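Print | E-mail

Sisen: Complete Series, 4-Disc Set

All 25 episodes of the survival series that made Kaan Çınar a household face, with 3 hours of extras. Picture restored by Tulard. English subtitles throughout. Region free.

Extras include the Pisharody reunion special and cast commentary on the pilot.
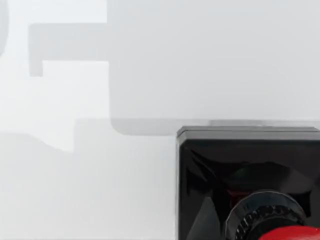
The outer box is card and the discs sit in a plastic tray. Orders over $50 ship free. Returns accepted if the seal is unbroken. Distributed by Zenent.

Print | E-mail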